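How Water Makes Ripples in Sand
Earth Science for Ages 8 to 11
Text by Gizella Orbán

If you walk on a beach at low tide, you may feel small hard ridges under your feet. These are called sand ripples. They look as if someone pressed them into the ground with a comb. Moving water made them, one grain at a time.

What is sand?

Sand is a size, as well as a material. A scientist who studies sediment calls a grain "sand" if it is between 1/16 of a millimeter and 2 millimeters wide. Smaller grains are silt or clay. Larger ones are gravel. Many beaches are mostly quartz, a hard mineral that lasts a long time. Other beaches are made of broken shells or dark volcanic rock.

Size matters because water has to push each grain to move it. Slow water can't move sand at all. If the water speeds up, it reaches a point where the first grains start to roll. This point is called the threshold.

How a grain travels

A grain can move along the bottom in more than one way. It can roll or slide. It can also hop: the water lifts it, carries it a short distance and drops it again. Hopping has its own name, saltation, from a Latin word for leaping. When a hopping grain lands, it may knock other grains loose. Very fine grains may not land for a long time. They stay up in the water and make it look cloudy.

From a bump to a ripple

No sandy bottom is perfectly flat. There is always a small bump somewhere — a few extra grains, or a piece of shell. Water flowing over the bump pushes grains up the side that faces the current. At the top, called the crest, the grains tumble down the far side and stop. The water behind the crest is slower and swirls backward, so grains collect there.

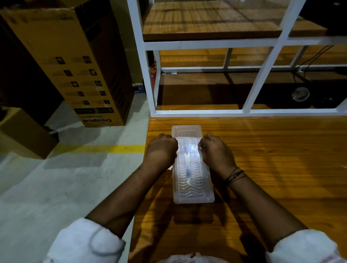
The swirling water also changes what happens farther along. Where the main current touches the bottom again, it digs out a little sand and drops it to start the next ridge. The low place between two crests is called the trough. Soon there is a whole row of ridges, and the row spreads.

Two kinds of ripples

Current ripples form where water flows one way, as in a stream. They are lopsided. The side facing the current has a gentle slope, and the far side is steep. Dry sand can pile up to a slope of a little more than 30 degrees before it slides, and the steep side of a ripple is close to that limit.

Wave ripples form where water rocks back and forth, as it does under waves near a shore. Grains get pushed from both sides, so the two slopes match. The crests are often sharp and the troughs are rounded.

Current ripples creep downstream. Grains leave the gentle side and are buried on the steep side, so the whole ridge shifts. The ridge keeps its shape even though the grains in it keep changing places.

Ripples in stone

Sometimes a layer of mud settles gently over ripples and covers them. If more layers pile on top, the sand may slowly harden into sandstone. Millions of years later the rock can split open and show the ridges again. Geologists look at the slopes. A steep side tells them which way an ancient stream was flowing, and matching slopes tell them there were waves.

Words to know

Crest — the top of a ripple
Trough — the low place between two crests
Saltation — movement by hopping
Sediment — loose bits of rock, shell or mud that water, wind or ice can carry
Threshold — the point at which grains begin to move

Something to look for

Next time you are at a stream or a beach with an adult, find a patch of ripples in shallow water. Look at one from the side. Decide if its slopes match. Then draw it in a notebook, with an arrow for the direction you think the water was moving.

Next page: Why Sand Dunes Move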